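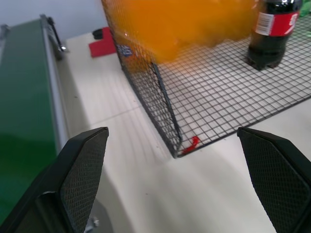
Packing station at Olmedo: mesh basket beside the green belt, cola bottle to the right.

Home | Programs | Grantees | Reports | News | Contact

Olmedo packing line: second progress report
Submitted by Lucimara Dantas, operations lead, Olmedo
Period covered: March to date
Report date: 22 May 2023

1. Where we are

The arm has been working at the packing station since March. It takes mixed grocery items and puts them in the wire baskets that go on to order checking. Under the grant agreement this period was for running it next to the existing staff on the early shift, with one person at the station at all times. We have kept to that. The late shift is still fully by hand.

The station has a white table with the belt running along one side. We asked Felow, who did the installation, to keep the table at the height the packers already used. They wanted it lower to give the arm more reach. We settled on the old height and a shorter program of movements, and the arm cannot get to the far end of the table. Items that end up there are moved by hand.

2. What the arm can and cannot pack

The product list for the site has 756 lines. Of these, 281 are now cleared for the arm. Cleared means that a packer and the shift lead have both watched the item go into a basket without damage over a full shift and signed the sheet. The list is kept on paper at the station and copied into the Niltau stock system at the end of the week.

Bottles were cleared first. They stand up well in the baskets and the mesh pads on the fingers hold them without marking the label. Boxed goods followed. Soft bags are the slow part. The arm can lift most of them, but it sets them down on top of whatever is already in the basket, and a packer would have put them to one side. Bread, crisps and loose produce are not cleared and we do not plan to clear them in this grant period.

The wire baskets gave us more trouble than expected. Small items can catch in the grid when they are placed on their edge. We tried a liner and took it out again after the packers said it slid about and made the baskets harder to clean. Felow has changed the release height for small items and we are still checking the result.

3. What has changed for the staff

There are 11 people on the packing team, the same as when the grant began. No hours have been cut and no contracts changed. The agreement says we must report this each time, and the payroll summary is attached.

The work on the early shift is different. Before March a packer stood at one table and packed for the whole shift. Now the person at the station feeds items, watches the arm, clears stops and packs whatever is not on the cleared list. Turns at the station last up to 2 hours, after which the packer changes places with someone on order checking. The team asked for this limit. Several said that watching the arm was more tiring than packing, and that it was hard to stay alert when it ran for a long stretch with no stop.

Lifting is down for whoever is at the station. Sore wrists came up often in the talks we held before the project started and have come up less in the talks this spring. We have not measured it and do not want to claim more than that.

Some things are worse. The station is noisier when the belt and the arm run together. Two packers find that they talk less with the person next to them, as the guard stands between the tables. One experienced packer asked to go back to the late shift so that she could pack by hand, and we agreed to the move.

Demetrio Barrios, the team's representative, sat in on the monthly review and asked for the following to be recorded: "People want to know who decides the speed. At the moment Felow sets it and the shift lead can ask for it to be changed. We think the person standing there should be able to slow it down." We agree with him. A speed control at the station is on the work order for the next visit.

4. Training

Everyone on the early shift has had the basic session, covering safe stops, restarting and clearing a dropped item. The late shift has not started. Training was due from Morkura in this period and was moved twice, once at their request and once at ours when we were short of people. We have a new slot with them and will confirm it by email.

The handout needs work. It was written for technicians, and the section on restarting sends the reader to a menu that packers have no login for. The early shift has been using a one-page version that one of them wrote out by hand. We would like to have it typed up properly and checked by Felow before the late shift is trained.

5. Spending

Spending is within budget. The training line is underspent because of the delay described above, and we ask to carry it over. The guard cost more than quoted after the door had to be moved to keep the fire route clear. We covered the difference from our own maintenance budget and are not asking for it back.

6. Next period

- Fit the speed control at the station.
- Train the late shift, then run the arm on that shift with one person present.
- Finish the checks on small items and clear or reject them one at a time.
- Look at the noise level with the belt supplier.
- Repeat the staff talks, with Demetrio Barrios present if people want him there.

7. Decisions we need from you

Please confirm whether the unspent training money can be carried over. We also need to know whether the final report should cover the late shift if it has had the arm for only part of the period. If it should, we would ask for the deadline to be moved so that the staff there have had time to form a view.

Attachments: payroll summary, cleared items list, notes of staff talks (names removed).

Share this report | 2 comments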